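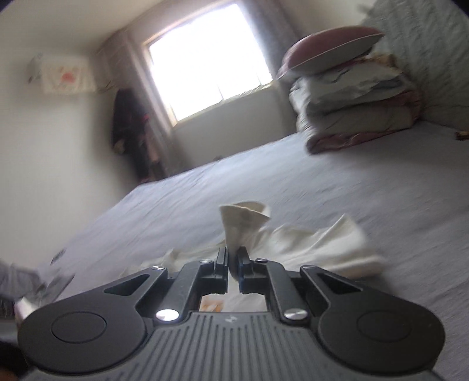

White sock, gray-blue sheet, laundry on the bed by the window.

Threads > Household > Pacita Agbayani
Posts Replies Media Likes

Pacita Agbayani
02/07/2025
Sock day. I do all the whites in one load and sort them on the bed. The light is better there than in the laundry room.

Socks get done first. If I leave them for last they end up under the towels and I quit looking.

I hold each one up by itself before I match it. Whites look the same until you check the cuff. My old Vilora ones have a wider cuff than the Skovov ones and they never sit right as a pair.

11 pairs went into the wash this week. Three socks have no partner so far.

Singles go in a shoebox on the closet shelf. They get until August. After that they're dust rags.

I don't ball them anymore. The balls stretched out the tops. Now I lay one on the other, fold in half, and stand them in the drawer.

Someone asked about spin speed. 1000 for whites, lower for sweaters.

Fitted sheet stays on while I sort. It gets changed after, so lint doesn't matter.

Found one of the three. It was inside a pillowcase.

Towels next, then I'm done with the bed. Shirts can wait until tomorrow.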